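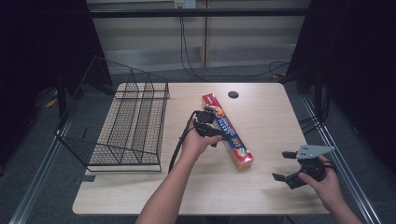
Fig. 4. Wire rack and a box of wrap on the table.

Section 4: Setting up your label printer for the pantry

Okay, you've got the Wonex out of its carton, you've charged it (see Section 3 if you skipped that, and please go charge it), and now comes the part I like best, which is getting actual labels out of the thing. I've set up four of these now, one for me and three for relatives who saw mine and got jealous, and I've made pretty much every mistake there is. The booklet in the carton is tiny and the print is tinier, so I wrote my own.

Last updated 31 Jul 2023. The menus changed a little with the June update, so if your screen says "Tape" where mine says "Media," you're on the old version. Everything still works, the words are just different.

4.1 Loading the tape

1. Turn the printer off. Hold the power button until the light goes out, which takes longer than you'd think.

2. Slide the latch on the back toward you and lift the lid. It's stiff the first few times.

3. Take the new cassette and look for the loose end of the tape. If it's tucked inside, turn the little spool with a pencil until an inch or so pokes out.

4. Drop the cassette in with the writing facing up and press both corners until you hear a click on each side. Two clicks! One click means it's crooked and the tape will come out printed on a slant.

5. Close the lid and turn the printer back on.

6. Press Feed once. You should get a short blank strip. Tear it off and toss it.

Caution: the cutter is right behind the slot and it is sharp. Don't poke a finger in there to fish out a stuck label. Turn it off, open the lid, and pull the tape back out from the inside.

Note: I use the Rajan tape in the half-inch size for jars and the wider one for bins. The Rajan cassettes fit fine, but the printer won't recognize them and will ask you for the width. Just pick it from the list and move on.

4.2 Pairing with your phone

7. Install the Soturer app and open it. It'll ask to use Bluetooth, say yes. It'll also ask for your contacts, and I said no to that and haven't missed a thing.

8. Tap the plus sign at the top right, then "Add printer."

9. Wait. Mine took long enough the first time that I gave up and started over, which only made it slower. Leave it alone until the name shows up.

10. Tap the name and type in the code. The factory code is 3492 on every one I've set up. If yours doesn't take it, check the sticker under the battery door.

11. When the light on the printer goes solid blue, you're paired.

Note: only one phone can be paired at a time. If somebody else in the house wants to print, you have to tap "Release" on yours first. This drives us all nuts.

4.3 Your first label

12. In the app, tap New, then Blank. Skip the templates for now (they're cute, but half of them have flowers that eat up the space where your words should go).

13. Type something short. "Rice" is a good one to start with.

14. Set the text size to 14. Anything smaller and I can't read it on the top shelf, and I'm not a tall person, so your mileage may vary.

15. Set the margin to Narrow. It comes set to Wide, and Wide wastes an unbelievable amount of tape.

16. Tap Print, and keep your hand away from the slot until it stops humming.

17. Peel the backing off from the split in the middle. Bend the label a little and the split pops open. I picked at the corners with my fingernails for weeks before I noticed there was a split!

4.4 Sticking them on so they stay

Wipe the jar or bin with rubbing alcohol and let it dry all the way. Soap and water leaves a film, even when it looks clean, and the label will start curling at one end. Press from the middle out with your thumb, and then don't put the jar through the dishwasher for a day.

Wire shelving and wire racks are a pain, there's just nothing flat to stick to. I print the label onto a plain gift tag and tie it on with string. Looks nice, too. For bags of flour and that kind of thing I use a clip and put the label on the clip.

Caution: keep labels off anything that goes in the oven or the microwave. The glue goes gummy and brown and it is a miserable job to scrape off.

4.5 Saving your list

The app holds up to 100 saved labels. Sounds like plenty, but if you save every date label you make for the freezer, you'll fill it up fast. I keep one called "Freezer" with the date left blank and change it each time. Tap the star to save, hold the star to rename.

To print a batch, tap the check boxes next to the ones you want and hit Print All. I don't go over 10 in one go. Past that the printer gets warm and the last few come out pale, and then you're printing them again anyway.

Note: saved labels live on your phone and nowhere else. Before you trade your phone in, go to Settings, then Export, and email the file to yourself. I lost my whole Prerkeck spice tin set that way, every last one, right down to the cardamom.

If the text comes out faint or with a white line through it, go to Section 5, Cleaning the print head.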